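Mornent Trajectory Studio 2.3: review
Posted by Annelies Strebel, August 2022

Mornent started as a small labeling tool and has grown into a full pipeline for demonstrations recorded with hand-held grippers. You feed it wrist video, it works out the camera path, marks where the jaws open and close, and writes out episodes you can train on. I used version 2.3 for two months on a tabletop sorting task, coming from Kneževič, which we had run since the spring.

Install was easy on one workstation and annoying on the other, where the GPU driver had to be rolled back. The importer took 3,000 clips overnight without crashing. Kneževič used to fall over on any clip with a missing timestamp. Mornent skips it and writes a line in the log.

Path recovery is the main reason to buy it. Out of a test batch of 56 clips I checked by hand, 19 needed a manual fix, nearly all of them at the start, before the camera had moved enough to get a good scale. The fix is a slider and a re-solve button. It works, but there is no undo, so save first.

Patterned surfaces help a lot. On a plain white desk the tracker drifts, and on a printed tablecloth it holds on well, even with the jaws taking up the lower part of the view.
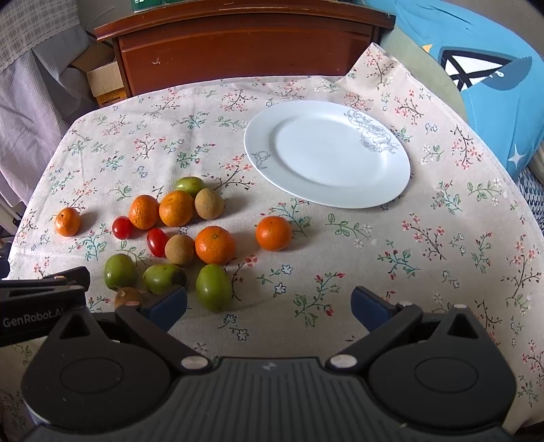 The object masks are weaker. Small round things sitting close together get merged into one blob, and two oranges that touch are often tracked as a single item until one of them is lifted. You can split a mask with a click, but the split does not carry backward through the clip. Esdale handles this better, though it has no path solver at all, so you would end up running both.

Export is fine. The Allbridge format loads straight into our training code — the only change I made was to the gripper width, which Mornent writes in millimeters and our loader expected in meters. The manual leaves that out.

Support answered both of my tickets, one in a day and one in a week. The license is per seat, and the batch mode costs extra.

Four out of five. I would like undo and better masks before the next renewal in May.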